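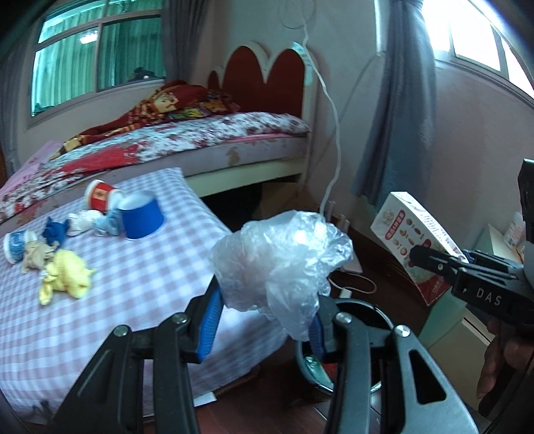 ## Plurkwood pair teach their homemade grippers to tidy a bedroom

If you have ever stood in the doorway of a messy bedroom and wished for an extra pair of hands, you'll have some sympathy with Qiuyue Zheng and Eduardo Prata, two members of the shared workshop in Plurkwood, who have been putting together hand-held grippers since May and have now carried them out of the workshop and into a real bedroom (a good deal less orderly than the bench, they're happy to say).

The project goes by the name of Lei. Each gripper is held by its handle and worked by a person, who goes about picking up whatever is lying around, and the recordings of those pickups will be used to train a small robot arm the pair hope to finish over the winter. There are 2 grippers so far, both black, and the black jaws close on silver pivot screws that Prata says he has tightened more often than he cares to remember.

Plush toys and paper cups are the sort of thing they practice on, and so is the humble plastic bag. A clear, crumpled bag held between the jaws doesn't look like much, but Zheng is very fond of bags as a test. "A cup has a shape you can plan for," she told us over a long and very pleasant cup of tea. "A bag is a different bag every time you go near it, and you have to decide where to pinch it all over again!"

The fingers have been the slow part of the build. The pair went through 6 versions at the workshop, most of them made on the printer that Hanyu Ren looks after on Wednesday evenings, and they have kept every one of the old ones in a shoebox under the bench. Blue rubber lines one of the finger pads on the gripper, and there is a curved metal tip on the other jaw, so the two sides don't match. Zheng would like to try some softer pads next, if she can find a sheet of rubber thin enough to bend around the corners.

Their target is 2000 recorded pickups before they so much as plug in the arm, and on a good evening they manage about 50, with a break for supper in the middle.

Anyone in the neighborhood who would like to have a go with a gripper is warmly invited to the next open evening at the workshop. Doors open at seven, the kettle goes on shortly after, and Prata asks that people bring along a soft toy or an old dish towel to pick up.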